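**1st February**

# Painted worktops back in use at Vellwood after surface trial

The shared laundry and folding room at Vellwood reopened on Thursday with its painted timber worktops retained. The housing association had considered replacing them with laminate, but a surface trial run over the winter found that the existing tops were sound enough to keep, subject to a change in how they are cleaned and what is put down on them.

The room serves 77 flats. Its folding tables were built when the block was converted and have been repainted several times, most recently in a pale grey-white eggshell. Residents had complained of two things: thin cloth catching on the surface, and marks that would not wipe off. Both were put to Proreck, which carried out the inspection and wrote the report.

According to the report, the catching came from raised grain. Water-based paint swells the fibres of softwood as it dries, and where the tops were not rubbed down between coats the ridges stayed proud of the surface. The effect is uneven. Some boards are nearly smooth to the hand, others have a combed feel that shows up under a low light and is hard to see from directly above. Proreck recorded the ridging on 9 boards and recommended local sanding with fine paper, followed by one thin coat applied along the grain.

"A ridge you can feel will pull a loose thread," said Olga Ibarra, who led the inspection. "It doesn't mean the board has failed. The paint film is intact over most of the area and the timber underneath is dry."

The marks were of several kinds. Scuffs left by plastic baskets lie on top of the paint and come off with a damp cloth and a little washing-up liquid. Scratches and nicks go into the film and do not. Small dark specks were harder to place. The report lists them as either dirt trapped in the last coat or pinholes, and advises leaving them alone unless they spread.

Cleaning practice was the larger point. The tops had been wiped with a cream cleaner, which is mildly abrasive and dulls eggshell paint in patches. It has been withdrawn. The new routine is a wrung-out cloth, then a dry one, with no standing water left near the joints. Bleach is not to be used on the tops at all. It may still be used in the sink.

Residents are also asked to lay a cloth down before folding knitted or fine items. A set of plain cotton cloths was bought from Başaran for the purpose and is washed with the room's own towels. They are cut larger than a bath towel so that a shirt can be laid out flat with the sleeves open. Any cloth of a similar weight will do, and residents may bring their own. Rubber-backed mats are not suitable, as the backing can soften new paint and stick to it.

Baskets with holes in the sides are preferred for damp washing, because air can reach the load while it waits. They should be lifted and set down, not slid. A basket pushed along the table with grit under its base was given in the report as the likely cause of most of the longer scratches.

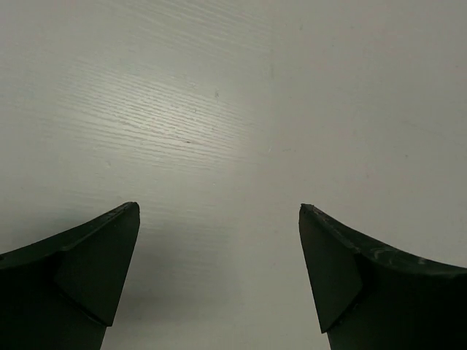
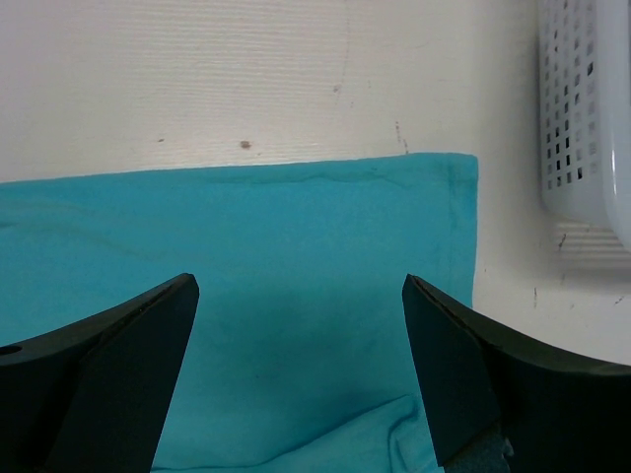 The cost of replacement had been the main objection to the laminate scheme. The quotation from Plinden, which covered removal, new tops and edging, came in above the £2000 set aside for the room this year. Sanding and recoating the affected boards falls within that sum and can be done one table at a time, leaving the others available.

Work on the first table is planned for April, when the windows can be kept open. The paint is touch dry within a few hours but takes longer to harden, and each table will be closed for 30 days after its coat. During that period nothing may be stood on it, including empty baskets. A notice will be fixed to the wall beside each closed table with the date it returns to use.

Proreck will inspect the tops again once the last coat has hardened. Residents who find a raised edge, flaking or a fresh nick that exposes bare wood should report it through the Vellwood office, giving the table and which end of it the damage is on. The room's opening hours are unchanged, and the machines are not affected by the work.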